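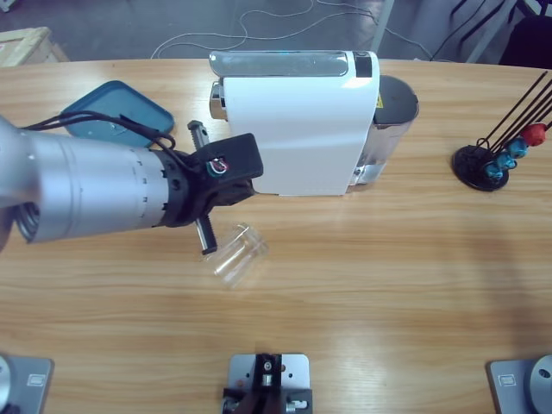

Pinza del brazo izquierdo, abierta, sobre la mesa de madera clara.

Archivo Protenier de colecciones: ficha de los datos

Versión 2 de la ficha. Mantiene el conjunto Ľubica Kratochvíl. El español no es mi lengua materna, por eso agradezco las correcciones de vocabulario, sobre todo en los nombres de las prendas, que cambian mucho de un país a otro.

Contenido

El archivo reúne 2,000 fichas de prendas presentadas en los desfiles de la casa Protenier, desde los primeros abrigos hasta la última colección de octubre. Cada ficha corresponde a una salida de pasarela, con la descripción del conjunto completo que llevaba la modelo. Las prendas están repartidas en 36 colecciones. No se incluyen los perfumes, ni las gafas, ni la línea de calzado que la casa hizo con Gutstead, porque los catálogos de esta línea siguen otra numeración y todavía no los he revisado.

Archivos

prendas.csv: una línea por salida de pasarela
colecciones.csv: una línea por colección, con temporada y director creativo
vocabulario.txt: lista de términos admitidos para tejidos y cortes
cambios.txt: correcciones hechas después de la primera versión

Campos de prendas.csv

id: número de la ficha, no se reutiliza si la ficha se elimina
coleccion: clave que remite a colecciones.csv
orden: posición de la salida en el desfile
tipo: abrigo, vestido, falda, pantalón, chaqueta, blusa u otro
tejido: según el programa de mano; si el programa no lo dice, queda vacío
color: nombre dado por la casa, sin traducir
nota: texto libre, a veces largo

El campo tipo tiene siete valores y no más. Un mono se anota como «otro», y una capa también, aunque comprendo que esto no gusta a todos. En la primera versión existían muchas categorías y los resultados eran difíciles de comparar.

Procedencia

La mayor parte de los datos viene de los programas de mano, que transcribí yo misma. Para las colecciones antiguas usé los cuadernos del taller Skesen, donde se cortaban los abrigos. Estos cuadernos indican el tejido con abreviaturas; las he resuelto cuando estaba segura, y cuando no, he dejado la abreviatura en el campo nota.

Los cuadros escoceses son un caso aparte. El programa escribe «MacDonald» para cualquier cuadro rojo y verde, y no siempre se trata del mismo dibujo. He conservado la palabra como aparece en el papel. No la use nadie como identificación del tartán.

Problemas conocidos

En dos colecciones el orden de salida del programa no coincide con el orden del desfile. He seguido el programa.

Los nombres de color no son estables: «tiza» es casi blanco en una temporada y gris en otra.

El director creativo figura por colección completa. Cuando una colección fue empezada por una persona y terminada por otra, solamente aparece quien saludó al final.

Los acentos pueden verse mal si el archivo se abre directamente en una hoja de cálculo. Hay que importarlo como UTF-8.

Uso

Los datos se pueden utilizar para estudio, enseñanza y publicaciones, citando el nombre del archivo y la versión. Las descripciones del campo nota son mías y se pueden copiar con la misma condición. Para corregir una ficha, envíe su id, el campo y la fuente del dato nuevo; sin fuente no puedo cambiarla.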